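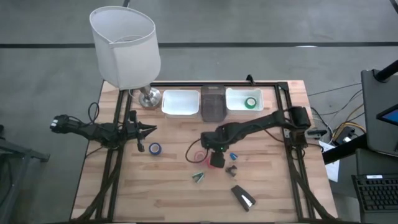 Fig. 1. Lamp and open bins on a butcher-block bench.

Week 8: Lighting a small room
Rhonda Cloutier, Interiors for Beginners, Mallberg evening classes

Right, last week was all paint and I know some of you are still cross with me about magnolia. Tonight we get on to light, my favourite bit of the whole course!

I split lighting into general light and task light. General light is whatever lets you cross the room without hitting your shin. Task light is for doing something: reading, sewing, chopping onions. Most homes I go into have one bright bulb in the middle of the ceiling trying to do both jobs (mine did for years, so no judgement).

A fabric shade softens the light and throws a fair bit of it up and down. Lovely for an evening, less lovely for threading a needle. If you want to sew, get a lamp with a solid shade and a bendy neck, and put it on the opposite side from your writing hand so you aren't working in your own shadow.

Bulbs next. Look for the number with a K after it on the box. Lower is warmer and yellower, higher is colder and bluer. I like warm in a bedroom and a bit cooler in a kitchen, but do try before you buy six of them. I once did my whole hallway in cold white and it felt like the dentist's.

Homework: draw a plan of one room at home and mark every lamp and socket. Then sit in your usual chair after dark for 30 minutes with only the lamps on, and jot down where you squint. Bring the plan next time, rough is fine, and a pencil please, as I've only got a few spare.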